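Stallow Screen Archive
September 20, 2021

1/ The Stallow Screen Archive is pleased to confirm the program for its autumn season on the television drama Sevlow. Details of screenings, tickets and access follow in this thread.

2/ Sevlow ran for two series and was made almost entirely on location in and near the harbor town of Janlow. It follows a family of ferry operators in the years after the road bridge opens. Many viewers will know it from late-night repeats, which left out several episodes.

3/ The season will show every surviving episode in the order in which it was first broadcast. Where the broadcast order and the production order differ, the printed notes will say so.

4/ The leading role of the elder sister was the performer's first work for television. She had until then appeared only on the stage, chiefly with the Ocampo Repertory Company, and several other members of that company were cast in smaller parts.

5/ Viewers often ask whether the harbor office scenes were filmed in a real building. The exterior was the customs house at Janlow. The interior was a studio set, built with a low ceiling at the director's request, and the actors were lit mainly through the windows.

6/ Our holdings on the series include shooting scripts, call sheets, costume notes, continuity reports and correspondence with the cast. The collection comes to around 700 items. A full list may be consulted in the reading room and will be placed on our website during the season.

7/ One episode from the first series is still missing. We hold the script and the complete soundtrack. At the screening where it would have fallen, the soundtrack will be played in full with the script pages shown on screen.

8/ The opening title music was recorded twice. The version heard on the repeats is the later one, with the added strings. The earlier recording, for piano and clarinet, has been put back on the episodes that first carried it.
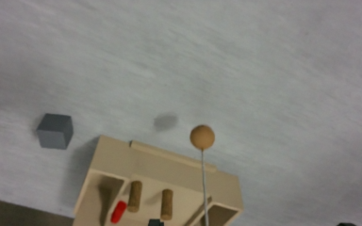
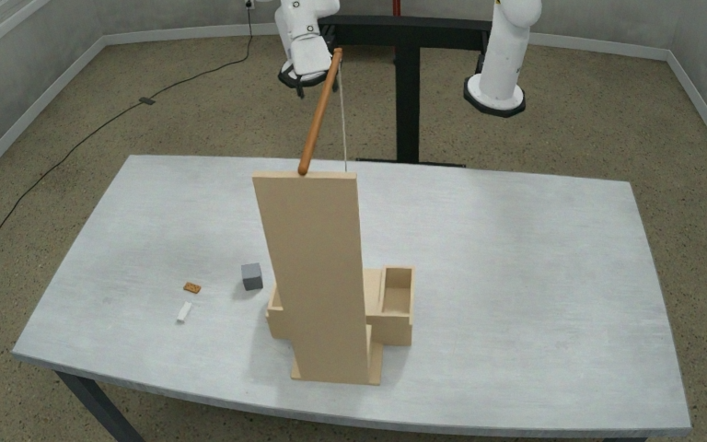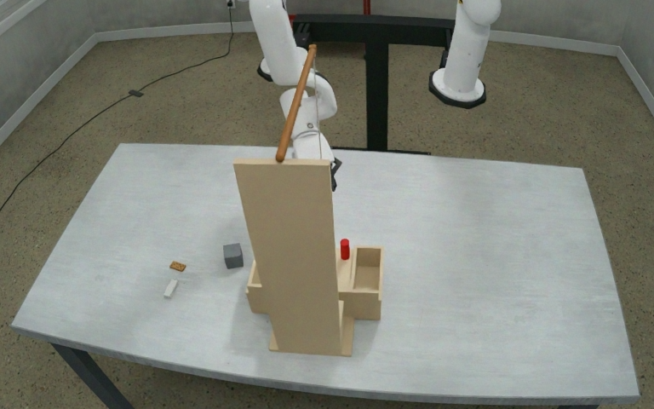 9/ All screenings will take place in the main auditorium of the Ocampo Theater, which seats 447. Seats are not numbered, except for those reserved for wheelchair users and their companions. Doors open half an hour before each program.

10/ Tickets go on sale to members of the Archive first and to the general public one week later. Members should have their card number ready when booking. Tickets may be returned for a refund up to the day before the screening.

11/ Each program consists of two episodes with an interval. Those who wish to attend the whole season may buy a season pass at the box office. Passes are issued in one name and cannot be shared.

12/ Captions will be shown on all episodes. For the restored episodes these have been newly prepared from the shooting scripts and checked against the sound. Corrections may be sent to the Archive in writing.

13/ Parents and teachers should note that the second series deals with bereavement and contains a scene of drowning. The episode concerned is marked in the program booklet.

14/ After the final program there will be a public discussion on casting for regional drama, covering how performers were found, how local speech was handled and why so few of the Janlow cast went on to work for the national channels. Entry is included in the price of the evening's ticket.

15/ The Archive would be glad to hear from anyone who appeared in Sevlow as an extra. The production records give very few names for the crowd scenes, in particular the regatta and the wedding. Photographs and letters can be copied and returned to their owners.

16/ We have also been asked about a home release. The rights in the series are divided among several holders, and the Archive is not in a position to issue it or to lend viewing copies. Researchers may view episodes on site by appointment.

17/ The program booklet is available at the front desk and by mail. Inquiries about the season should be addressed to the public programs office. Replies posted under this thread will be read, but booking requests cannot be taken here.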